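The first time I tried Helge Dahlgren's barley crackers I ate the whole box in my car, in the parking lot, with the heater running. (It was February, and I'd skipped lunch.) So when Grønli, the little bakery business he started in his garage, moved into a real building, I pretty much invited myself over.

Helge used to sell office furniture. He hated it! He began baking at night to calm down, brought the results to work, and before long people were handing him cash in the hallway. His first paying order was for 120 boxes, and he baked every one of them in a home oven that ran hot on the left side.

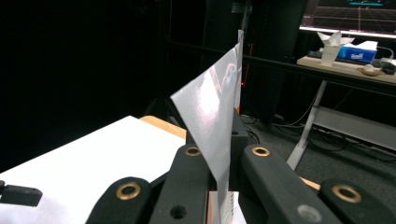 Simão Veloso remembers it differently, and told me the order was closer to 100 and that half of those went out the door a week late. Helge laughed when I passed this along and said fine, maybe, but the customer came back.

What I like about the place is how it buys. Grønli pays its barley growers up front, before harvest, and there's a waiting list of farms that want in. Money was so tight the second year that Helge went back to selling desks on weekends. These days the crackers are in 79 stores, and a seeded rye version called Rendalel is on the way. I got to try it warm, with butter, and I'd put it ahead of the original, though the caraway is strong and my husband couldn't stand it.

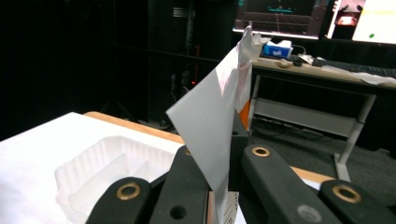 At Grønli, where the new rye cracker is due in stores this fall.

Next up is a baking class for high school kids, Tuesday nights, free, with all the crackers they can carry home. I asked if grown-ups could sign up too. He's thinking about it.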